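Wire mesh desk basket

By Yevdokiia Kravets
Updated April

A wire mesh basket is an open container made from thin metal wire, used on desks, tables and shelves to hold small things that would otherwise lie loose. Most are rectangular and have no lid. The type is common in offices, kitchens, workshops and craft rooms, and is sold under many names, among them mesh tray, mesh bin and grid basket.

Construction

The walls are made from fine wire, either woven or welded where the wires cross, so that they form a regular grid of small squares. A heavier wire or folded strip runs round the top to make the rim. This keeps the sheet from bending and covers the cut ends of the wires, which are sharp if left bare. On cheaper baskets the rim is only pinched in place and can work loose at the corners.

The metal is usually steel with a baked powder coating. Black is the most common colour, followed by white and silver. The coating protects the steel from rust but chips if the basket is knocked against other metal. Rust then starts at the chip and spreads slowly along the wire.

Some baskets have a floor of the same mesh as the walls. Others have a solid sheet floor, which is better for pins, seeds and other items small enough to pass through the grid.

Feet

Small feet or knobs may be fitted at the lower corners. They lift the wire clear of the surface and stop the basket from rocking. Feet may be rubber, plastic or plain metal balls. Rubber grips best, though some kinds leave a dark mark on pale wood if the basket stands in one place for months.

Use with jars and other containers

Mesh baskets are often used together with screw-top jars. The basket takes the larger or flat items and the jars take anything that would slip through or roll about. Translucent plastic jars are popular for this because the contents can be made out without opening them. Lids differ: some are plain, and some have a flap or tab moulded into the top.

A jar can be kept inside the basket or next to it. Keeping it inside saves space on the table, but a tall jar in a light basket makes the whole thing easy to tip when it is picked up by one side. Flat items such as discs, coasters and tins are normally laid on the floor of the basket first, with upright items placed round them.
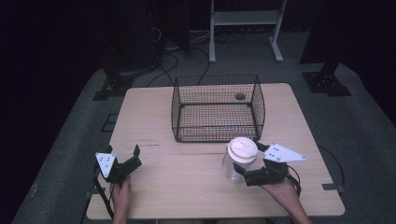 Effect on table tops

Wire baskets are light when empty, but a full one puts its weight on a few small points. Pushing it across a table can mark the finish, above all on softwood or on wood that has only been oiled or waxed. The safest habit is to lift the basket with both hands. Felt pads can be glued under the feet and need to be replaced when grit gets into them.

Pale table tops show grey smudges and scrapes easily. Grey smudges are often metal or rubber rubbed off from another object and can usually be cleaned with a damp cloth and a little mild soap. A scrape that has gone through the finish will not wash out. It is generally sanded lightly along the grain with fine paper and then given fresh oil or varnish. Knots should be sanded with care, as they are harder than the wood round them and can end up standing proud.

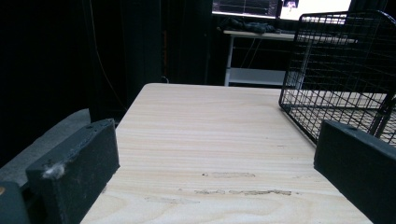

Light wooden table top with scuff marks and darker knots, with a black mesh basket on the right.

Cleaning

Dust collects where the wires cross and along the underside of the rim. A soft brush or an old toothbrush removes most of it. Greasy baskets from kitchens can be washed in warm water with washing-up liquid and should be dried straight away – water left under the rim is the usual cause of rust on an otherwise sound basket. Dishwashers tend to dull the coating and are best avoided.

Makers and models

The Nesitar workshop made mesh baskets in 4 sizes, with the same grid in each so that they could be stacked by removing the feet. A surviving order book lists 1,341 baskets, most of them in the second-smallest size. The designer Maksym Hrytsenko later changed the rim from folded strip to round wire, which was more comfortable to carry but made stacking less steady.

The Rukby basket is a deeper version meant for shelves. It has a solid floor and weighs some 80 grams more than the mesh-floored Nesitar of the same length. Pacheco sold a similar basket with a removable divider. The Zerine tray is lower than any of these and is usually classed as a letter tray, although it is often sold alongside them.

See also

Letter tray
Storage jar
Powder coating
Wood finishing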